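Spent the whole evening reading about the Naltetti team and I have to share this because I can't believe how few people know the story. Small racing team, tiny budget, best-looking car on any grid it turned up to. A thread!

The first car came out of a shed behind a farm machinery shop. They bought a used engine, built the frame themselves and got the bodywork from a man who normally made boat hulls. It was heavy and it was slow and I love it so much.

They only meant to run it in hillclimbs. Then Disira, a maker of water pumps, offered to pay for a season of single-seaters if the car was painted yellow. So they painted it yellow! The mirrors too! 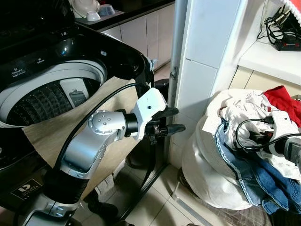 Season one was rough. They missed the first race with a cracked gearbox casing, and at the second the driver had to borrow gloves. But by the end of summer they were finishing, and at Flemgate they came home ninth in pouring rain with one working wiper on the tow truck and no spare nose.

Flemgate is a whole thread by itself, by the way. Old airfield, long back straight, then a left-hander that tightens on you right when you think you're done with it. Drivers either adored it or asked to go home.

Which brings me to Dennis Kashindye. He'd been racing sedans and had almost 1,000 laps of Flemgate behind him before he ever sat in the Naltetti. He knew every bump in the place. First test, he was quicker than the regular driver by lunch.

They gave him car number 124 because those were the stickers they had left over from the hillclimb days. He kept it for his entire career with them. I have a little model of that car on my shelf -- wrong shade of yellow, don't care.

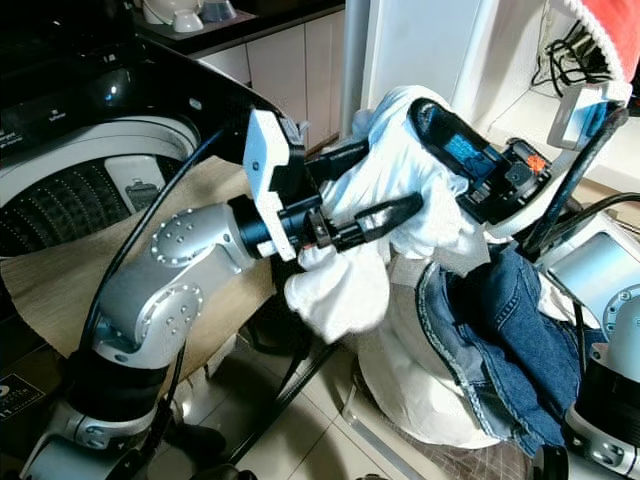

The win came in his second year. He qualified sixth, got up to third when the two leaders tangled, then sat behind the Muli works car for lap after lap, looking inside at the tight left and backing out of it every time. Last lap, he went around the OUTSIDE. Nobody went around the outside there!

The crew was four people and somebody's cousin. They had no champagne so they passed around a bottle of orange soda.

Muli tried to hire him that winter and he said no, then a year later he said yes, and I can't blame him one bit. Naltetti kept going for 2 more seasons with rented engines and then went back to hillclimbs, where the yellow car was still winning its class long after it had any business doing so.

If anyone has programs or photos from the Flemgate years, please send them my way. I'm especially after anything showing the car before it was yellow -- I've only ever found one, and it's mostly of a hay bale.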